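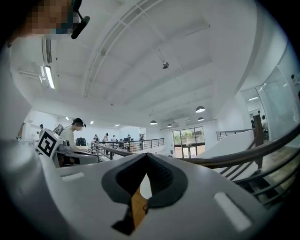 One customer wrote in to ask whether the Zedovwood dream journal was "just a notebook with a moon on it," and whether you really need a special book to write down your dreams. Fair question! You don't. I kept mine on the backs of envelopes for years, and then I could never find the one with the staircase dream when I wanted it.

So this is the journal I wish I'd had. Each dream gets two facing pages - the left one for whatever you remember when you wake up, the right one left blank so you can come back later and add your associations (what the staircase made you think of, who used to live upstairs, all that). I like coming back on a Saturday with coffee, but do it whenever you want.

There's an index at the back too, and I use it way more than I thought I would. I've got 12 entries under "trains" and I don't even take the train.

You don't have to be in analysis to use it, and it won't tell you what your dreams mean. No symbol dictionary, sorry! If you'd like some reading to go with it, the Etim pocket guide to free association is a friendly place to start.

Cover colors: Hendby (gray) or Skestby (dark green)
Item no. 2313
Ribbon markers: 2
Next printing: September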